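Two Months of Mornings with the Tekthorpe Grip Kit

I have been promising a proper write-up of this thing since before the tomatoes went in, and a few of you have been very patient in the comments (thank you, and yes, Bradley Stockdale, I did get your second message too). So pour yourself something cold and settle in, because I've got a lot of feelings about a pair of hand-held grippers.

For anyone new, the Tekthorpe Grip Kit is a set of 2 hand-held grippers with a little camera on each, plus a program called Kokton that takes whatever you record and turns it into practice material for a robot arm. You do the chore yourself, holding the grippers, and the arm at home in the workshop learns from how you did it. My arm is a secondhand Lavari that I have named Obi, after a very dignified cat we had when I was small. The kit cost me $440 on its own. The bundle with the carrying case and the extended software plan was $779, and I stood in my kitchen for a long time before deciding I could live without a carrying case.

The box came well packed, with a printed quick-start sheet that was clear right up to the part about calibration, where it suddenly assumed I had done all this before. I hadn't! I spent most of an evening on that one page. What finally got me through was skipping ahead to the troubleshooting section at the back, reading that first, and then going back to the beginning. If you buy one, please do it in that order and save yourself the grumbling.

Once it was set up, though, I was charmed. The squeeze is lighter than I expected, and after a while you stop thinking about the handle and start thinking with the tips, the way you do with a good pair of kitchen tongs. My hands are not what they were, and I was worried about that going in. I can do a comfortable half hour before my thumb starts to complain. My sister, who gardens and has a grip like a blacksmith, went twice as long and asked why I'd stopped.

I started with hard things, cups and blocks and the like, because the manual tells you to, and they went fine and were a bit dull. Soft things are where I wanted to get to. What I would love, one day, is for Obi to tidy up the small odds and ends that collect on every flat surface in my house, and most of those are squashy or crinkly or tied up with string. So I've been spending my mornings on little bags and packets, set down in among the usual clutter, and doing the same pick over and over at slightly different angles.

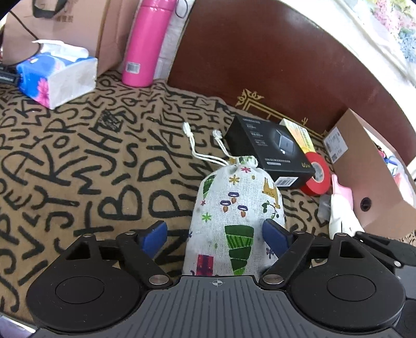

Do you need a robot arm before you buy the kit?
You can start without one. Kokton will store your recordings and let you play them back and trim them, and when you do get an arm you can load them in at that point. It's a nice way to find out whether you enjoy the work before spending serious money.

Now for Kokton itself, which I have gone back and forth on. The trimming screen is lovely, big buttons and nothing hidden. The upload is slow. I record a batch in the morning, start it sending, and go and do the breakfast dishes and usually the crossword as well. It also has a habit of asking me to name every single clip, and I'm afraid my names have gone downhill. There is one in there called "bag again" and another called "bag again, sorry."

The program suggests 80 good recordings of a task before you try it on the arm. I was impatient and tried with fewer, and Obi reached out very confidently and closed on nothing at all, a good hand's width from where he ought to have been. I did the full number after that and things improved a great deal. He now manages a small cloth bag on most tries, and when he misses he at least misses in the right neighborhood. I have over 440 clips saved in all by now, counting the cups, and I'm still finding that the ones where I moved slowly and didn't fuss are the ones that seem to help.

A few smaller things I jotted down along the way. The pads wipe clean with a damp cloth, and they do pick up lint, so wipe them more often than you think. The power cord is too short for my kitchen and I've been using an extension. The wrist strap is comfortable but the buckle is fiddly, and I wish they'd used something you could manage one-handed, given that your other hand is usually holding the second gripper. And the chime it makes when a recording ends is just loud enough to wake a napping dog — ask me how I know.

I did write to Tekthorpe's support desk about the calibration page, and I want to give them credit. A real person wrote back the next morning, told me which step I'd misread, and said they were rewriting that section. I haven't seen the new version yet, but it was a kind letter and it didn't make me feel silly.

Would I buy it again? I would, and I'd still skip the case. If you like a project that asks for a bit of your time every day, you'll get along with it very well. If you want something that works the afternoon it arrives, I'd wait a while and see what they do with the software.

Next up I want to try zippers, which my sister thinks is madness. If any of you have had luck with them, leave me a note below and tell me how you held the other end.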